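Rasberg Parallel Gripper, 5 mm and 10 mm finger sets
Product page and trial notes
Order code: 524

The Rasberg is an electric gripper with two fingers, made for light arms which work in homes, kitchens and small laboratories. We sell it as a complete kit with the wrist camera bracket, two sets of fingers and the cable. The price is 1,680 without the arm adapter. Please choose the adapter when you order, as it can not be changed later without opening the wrist housing.

Before we put a gripper in our shop we use it ourselves for some time, next to the one we sold before. In this case the older one was the Fedska, which many of our customers know. The notes on this page come from these trials. We did them on a table with ordinary shopping on it: drink bottles, a can, a juice carton, noodle cups, a plate with food remains. Test blocks are good for measuring, but our customers do not buy a gripper to lift test blocks.
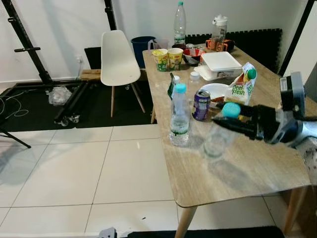 Trial notes by the Te Moana equipment desk
Updated September 14, 2018

Glass

An empty drinking glass is for us the first serious object. It is smooth, it breaks, and the camera has difficulty to find its border on a light table. With the Rasberg we set the force to level 5 and close slowly. The glass stays straight when it goes up. With the Fedska at its lowest level we had always a small turn of the glass at the moment of lifting, and for a full glass this would be a spill.

The depth measurement of a clear glass is poor with both grippers. This comes from the camera and no gripper will repair it. We approach from the side, at half of the height, and let the fingers close until the motor current rises. The Rasberg controller reports this current at every step, and it is possible to stop on it with one line in the setup file. The Fedska reports only "open", "closed" and "holding".

Thin plastic and cans

A plastic water bottle with only little water inside is light and becomes soft when its cap is open. Here the wide fingers (10 mm) are better. The narrow ones press a fold in the wall and then the bottle leans. For an aluminum can both sets are fine if the can is full. For an empty can please stay at level 5 or lower.

Noodle cups were easier than we expected. The wall goes narrower to the bottom, so take them under the rim. If two cups are standing side by side, there must be free space for one finger between them. The 5 mm set needs less space and for crowded tables it is the set we leave mounted.

Cartons and flat things

A juice carton can be taken on the narrow side or the wide side. On the wide side you need nearly the full opening of the gripper, and a small error of the arm position will push the carton away. We prefer the narrow side. A plate is not possible from above with any of these fingers. You can take it at the rim, but food on the plate will slide, and we do not recommend it for the standard fingers. A bowl at the rim is no problem.

Working with little light

Many customers ask about dark rooms and the inside of cupboards. The wrist camera in the kit is a Pomine with fixed focus. It has no lamp of its own. In normal room light it sees both fingertips and the object between them, and this is enough to correct the last part of the approach. In strong shadow the picture loses nearly all detail in the background.
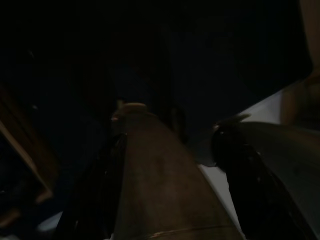
What remains useful is the border of the object against something lighter, and the small reflections on the black fingers. For a person who drives the arm by hand this can be enough to center a tall, narrow object. For automatic detection it was not enough in our trials, and the software lost the object several times during the closing. You can raise the exposure time in the Pomine settings, but then the arm must move slowly or the picture will be smeared. Our advice is to put a small lamp at the side of the work place. A lamp directly next to the lens makes a white spot on glass and on glossy bottles.

The fingers are available only in black. We asked the manufacturer for a gray version, which would be easier to see in shadow. The answer was that it is under study.

Cable and mounting

The cable leaves the wrist at the back. Leave a loop of one hand width before the first clamp, otherwise it will pull when the wrist turns to the end. The screws of the finger plates are accessible without removing the camera. On the Fedska you had to remove the bracket first and calibrate the camera again, so the change of fingers took us most of a morning. With the Rasberg we change them between two trials.

Check the finger screws after the first day of use. On our own unit one of them became loose in July. We now put a drop of thread lock on each of them before shipping.

What we did not like

The gripper is wide. Near a wall or a tall bottle the housing touches before the fingers do, and you must plan the approach with the housing included. The model file on the support page has the correct outside dimensions, the first printed manual has not.

The motor makes a high tone when it holds an object for a long time. It is not a defect.

The rubber of the fingertips collects dust and fat from food packages. Clean it with warm water and a soft cloth. Alcohol makes it hard.

In the box

Gripper with wrist housing
Finger set 5 mm, mounted
Finger set 10 mm
Pomine wrist camera with bracket
Cable and two clamps
Hex key
Printed manual, second edition

Not in the box: arm adapter, power supply, side lamp.

If you have a Fedska now

The bolt pattern is the same and your arm adapter can stay. The fingers do not fit from one to the other. The setup file must be written new, and we send a sample file with each order. Fedska fingers and spare rubber remain in our shop as long as we have stock.

Questions about a special object are welcome. Send us the size and the weight, and if possible a sample of the object, and we will try it with both finger sets.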